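Keeping a craft table usable

I do all my mending and gluing on one table, and for years it was a disgrace. Crusty glue, pin scratches, a curry stain in the shape of Tasmania (my own fault, I was hungry). I finally sorted it out in November and I'm still chuffed!

First thing -- put a mat down and leave it down. I used to roll mine up after every job and it never lay flat again. If yours has gone curly, leave it upside down under some heavy books overnight. Don't put it in a hot car like I did with my old Lesten one, which came out looking like a potato chip. 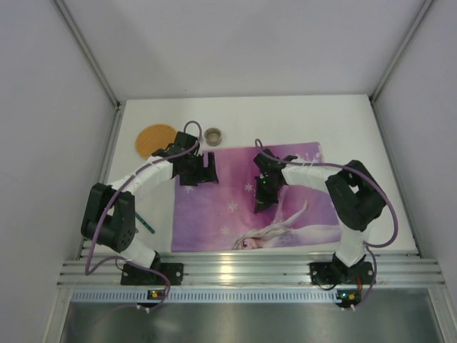
A purple mat on a white tabletop.

Pale tops show everything, so I wipe mine with warm water and a drop of dish soap, then dry it with an old tea towel. For dried PVA, lay a damp cloth over it for 3 minutes and it'll peel up with a plastic scraper. Biro is harder. I dab at it with a bit of metho on a cotton bud, after trying a hidden corner first.

Colour matters too, I reckon. Dark thread vanishes on a dark mat, so I keep 2 on the go and swap them around.

Oh, and crumbs of eraser! A dry paintbrush gets them out of the join along the wall -- much better than the vacuum, which ate my good needles.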